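Altavoz portátil Vevum Dagdag: tres meses de ensayos, fiestas y una tocada al aire libre

Compré el Dagdag en junio, cuando al grupo se le murió la consola vieja y quedaban dos presentaciones por cumplir. No buscaba un equipo de escenario. Quería algo que se pudiera cargar con una mano, que aguantara una voz y una guitarra y que sirviera también para poner pistas entre tanda y tanda. Lo vi en la web de Flultevgate a 994 soles, con la funda incluida y el micrófono aparte.

Toco cumbia y algo de música criolla con cuatro personas más. Ensayamos en un segundo piso y casi todo lo que hacemos son cumpleaños, aniversarios y de vez en cuando un local chico. Lo digo para que se entienda desde dónde escribo. Quien llene un coliseo tiene que mirar otra cosa.

Lo que trae la caja

El altavoz, el cable de corriente, una correa para el hombro, un manual en cuatro idiomas y una bolsita con dos adaptadores. El manual en español está mal traducido en la parte del emparejamiento Bluetooth y tuve que leerlo en inglés. La funda es delgada. Protege del polvo, de un golpe no creo.

Tiene dos entradas de micrófono o instrumento, una entrada auxiliar y una salida para conectar otro altavoz. Cada canal lleva su perilla de volumen, graves, agudos y reverberación. Las perillas son duras, cosa que agradezco, porque con las blandas siempre termina alguien moviéndolas con la manga.

Cómo suena

A volumen medio suena bien. La voz sale clara y la guitarra electroacústica conserva el cuerpo. Con pistas grabadas el bajo es suficiente para una sala y se queda corto en un patio. Pasados los tres cuartos de la perilla general empieza a comprimir, y los platillos de las pistas se vuelven un siseo molesto. No llega a distorsionar feo, pero cansa.

La reverberación es lo más flojo. Tiene un solo tipo y la cola es demasiado larga para los temas rápidos. En un vals queda bonita. En una cumbia hay que dejarla casi en cero o la letra no se entiende.

Para medirlo un poco hice la prueba en el Astaswood, un local donde tocamos en el aniversario de una peña. Había 121 entradas vendidas y la sala estaba llena. El Dagdag, puesto en su trípode a un costado, cubrió bien las primeras mesas y el centro. Hacia el fondo, donde está la barra, se oía la voz pero no se distinguían los coros. El dueño nos prestó una segunda caja para la última media hora y con eso se arregló.

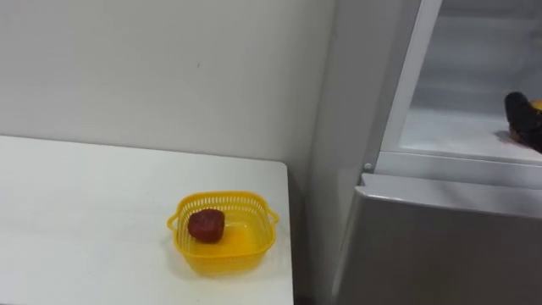
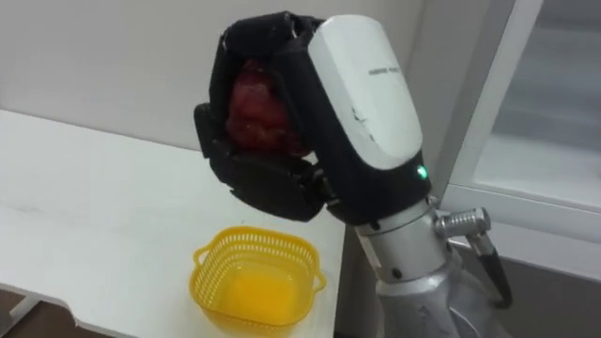 La batería

Vevum promete doce horas. A volumen bajo, con música del teléfono, puede que las dé, no lo comprobé. Tocando de verdad, con dos canales abiertos y la perilla a más de la mitad, me duró cinco horas y media la primera vez y algo menos de cinco la segunda. Para una fiesta alcanza. El indicador tiene solo cuatro luces y la última se apaga sin mucho aviso: desde que quedó sola hasta que se cortó el sonido pasaron alrededor de 30 minutos, a mitad de un tema de pedido. Desde entonces llevo una extensión y lo enchufo apenas bajo a dos luces.

La carga completa toma casi toda la noche. Se puede usar mientras carga y no le noté zumbido, salvo en una casa con la instalación muy vieja.

Peso y transporte

Se lleva bien en taxi y mal en combi. El asa de arriba es cómoda, la correa no tanto, porque el altavoz golpea en la cadera al caminar. Subirlo por la escalera del ensayo no me cuesta. Walter Huamán, nuestro percusionista, lo cargó ocho cuadras después de una presentación y llegó con el hombro marcado, aunque también llevaba el bongó.

La rejilla delantera se abolló un poco en una esquina durante el segundo mes. No afecta al sonido. Las patas de goma siguen en su sitio y la pintura se ha rayado menos de lo que esperaba.

Bluetooth y aplicación

El Bluetooth conecta rápido y llega a unos buenos metros mientras no haya una pared de por medio. Hay un pequeño retraso que no importa para poner música pero sí para tocar encima de una pista: si el guitarrista se guía por lo que oye del teléfono, se cruza. Para las pistas usamos siempre el cable.

La aplicación sirve para cambiar el ecualizador y poco más. Se cerró sola varias veces en mi teléfono, que no es nuevo. Los ajustes quedan guardados en el altavoz, así que la abrí un par de días al comienzo y después la dejé.

Comparado con alquilar

Antes alquilábamos sonido para cada fecha. En mi zona piden 350 soles por un equipo chico con operador, de modo que con tres presentaciones el Dagdag queda pagado. Un sistema de dos cajas con consola, del tipo que usan los grupos que tocan todos los fines de semana, no baja de 3,000 soles, y hace falta dónde guardarlo y quién lo mueva. Para lo nuestro era mucho.

Si la fecha es en un local grande o en la calle seguimos alquilando. En una actuación escolar en una losa deportiva probé el Dagdag solo y me arrepentí al segundo tema. Con viento y niños corriendo la voz no pasaba de la mitad de la cancha.

A quién se lo recomiendo

A dúos, a cantantes con pista, a profesores de baile y a grupos chicos que tocan en interiores. También para ensayar, que es donde más lo uso. A un grupo con batería completa no le va a servir como equipo principal, aunque puede ir de monitor.

Le pongo siete de diez. Le quito puntos por la reverberación, por el indicador de batería y por esa funda. Mi garantía es de un año y hasta ahora no la he necesitado. En octubre tenemos otra fecha en el Astaswood y pienso llevarlo con una segunda caja conectada a la salida, para ver si así llega hasta la barra.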